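Search the archive Go
Search this list only All lists
Print this message | E-mail this message

Re: Numaleck Flake, old tin vs. new tin
Posted by Kevin Cuadros, February

tonguebite wrote:

> Picked up a new tin of Numaleck Flake at the weekend, first one in
> a few years, and something's off. It's wetter, it's browner, and the
> figgy thing I used to get halfway down the bowl has packed up and
> gone. The shop bloke swears blind nothing has changed. The tin says
> nothing has changed. My tongue says otherwise. Has anyone smoked the
> old and the new together? I still have a bit of the old stuff but it's
> the last of it and I'm scared to open the jar. Also, is Makix any
> good as a substitute, or is that just something people say?

You've asked the right idiot. I have both, I have no self-control about opening jars, and the weather here has been too foul to do anything useful outdoors.

First, which tins. My old one is from the last lot Lopes pressed before they sold the label on to Prosel. The new one is Prosel's, bought over the counter in January at a price I won't be repeating in a house where other people read my e-mail. Both are the 50 gram. The old one has been in a preserving jar in the hall cupboard ever since I cracked it, so it has age on its side, and anyone who wants to write in and say that this makes the whole exercise worthless is welcome to, and will be correct.

Out of the tin

The Lopes flakes are thinner and come away from each other without a fight. Colour is what I'd call saddle, with some darker streaks. The Prosel flakes are a good bit thicker and stuck together like a paperback that went in the bath. I had to get a butter knife in between the first two. So you're not imagining the wetter part. I left a few out on a saucer overnight and they were still bendy at breakfast. They wanted most of another day before I'd put a match to them.

Smell is closer than I expected. Old tin: hay, dried fruit, a bit of malt vinegar. New tin: hay, a bit more vinegar, and something sweet on top that I spent a whole evening trying to name. My wife had one sniff and said "raisin toast" and went back to her programme. She's right, it's raisin toast. I don't remember any raisin toast in the Lopes.

Smoking it

I used the same pipe for both, a plain billiard with a medium bowl, cleaned and rested between goes. Fold and stuff for the first couple, then rubbed out, because the Prosel folded and stuffed is like trying to smoke a wallet.

The old stuff starts off bready and a bit dull, to be fair to the new stuff. I think we've all let it get better in our memories. Then about halfway it turns the corner into that stewed fig business, and goes on with it to the bottom. Burns cool if you let it. If you puff at it while arguing on the phone with the council it will bite you like anything else.

The new stuff starts off better. I was annoyed by this. There's more flavour in the first third, the raisin toast comes through, and there's a nice peppery edge when you breathe it out through the nose. Then it stops going anywhere. It isn't bad, it just tells you the same story again. No figs at the half, none at the bottom either, and I went looking. Two of my bowls needed enough relights that I ran out of matches and finished with the barbecue lighter, which I recommend to anybody tired of his eyebrows.

Strength feels about the same. If anything the new one is a touch stronger, although I smoked it before lunch more often and that will do it.

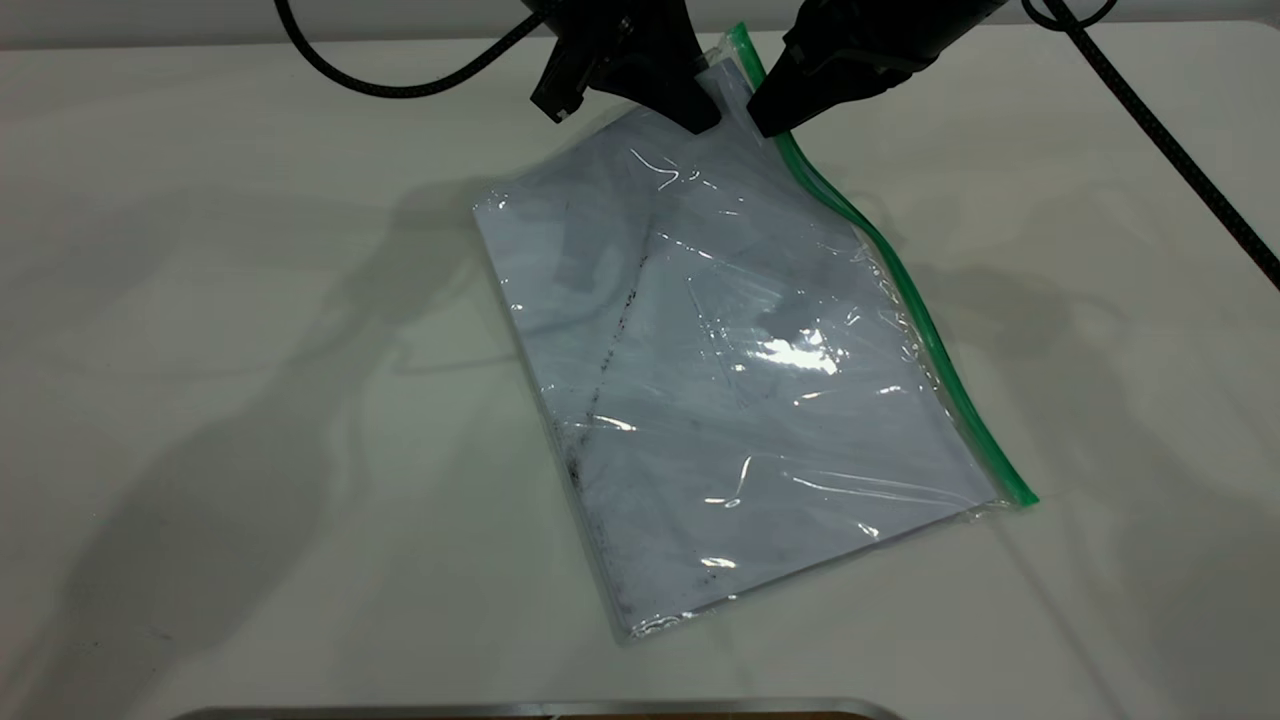 Has the recipe changed?

I can't prove it and neither can your shop bloke. What I can say is that the wording on the lid hasn't moved. It still says Virginia and a little perique, and it still has the same ship on it, sailing the same wrong way into the wind. But "Virginia" on a lid covers a lot of ground. If Prosel bought the name and the drawing and then went and got their leaf from their own usual people, every word on the tin would be true and it would still be a different tobacco. My guess is younger leaf, pressed harder and for less time, with a bit of topping to fill the hole. That's a guess. I've never worked in a tobacco factory and the only one I've been in had been turned into flats.

The moisture I put down to business. Water weighs something and costs nothing. I weighed out the new tin after it had dried to where I like it, and what I got was 84 per cent of what I'd started with. I did the same with a tin of Makix for comparison and got 93. Kitchen scales, so don't take that to court. But I'd rather buy my water from the tap.

Makix as a stand-in

Half right, I'd say. It's something people say, and they have a point. Makix is a Virginia flake with no perique that I can find, so you lose the pepper. What it does have is the dullness up front and the slow improvement after, and in a bigger bowl it gets somewhere in the neighbourhood of figs. Stewed plum, maybe. Next suburb over. It comes nearly ready to smoke and it's cheaper, although I've noticed the price creeping up, no doubt because people like me keep saying nice things about it on mailing lists.

If you want the pepper back, rub in a pinch of straight perique, if your shop still sells it loose. Mine used to and now offers me a vape. Go easy. I overdid it the first time and spent the afternoon feeling like I'd licked a fence.

What I'd do with yours

Open the jar. I mean it. I had a tin from the same Lopes lot that I was saving for some occasion or other, and when I finally got to it the seal had let go and it was confetti. I rehydrated it with the damp paper towel over the bowl trick, which brought back the bend and none of the taste. Yours might be perfect and it might be confetti, and either way it's not going to get better from being worried about.

Smoke one old, then one new a day later, same pipe, same time of day, and write it down straight after. I didn't write the first two down and had to do them again, a hardship I bore well. If you get figs out of the new one, tell me what you did.

As for the new tin, don't bin it. Rub the rest out, dry it further than you think is decent, and put it in a jar at the back of something. I've put mine behind the vacuum cleaner bags with the lid marked so I don't mix them up. Pressed Virginia that's a bit green can come good with a couple of years on it. Or it can just be a couple of years older. Ask me then.

One more thing, for whoever asked last month and got no answer: yes, the Numaleck ready rubbed is also Prosel now, and no, I haven't tried it. If somebody wants to swap a sample for some Makix I'm game, usual arrangement, you pay your stamps and I pay mine. Please don't send it loose in an envelope again. You know who you are, and so does my postie.

Kevin

Print this message | E-mail this message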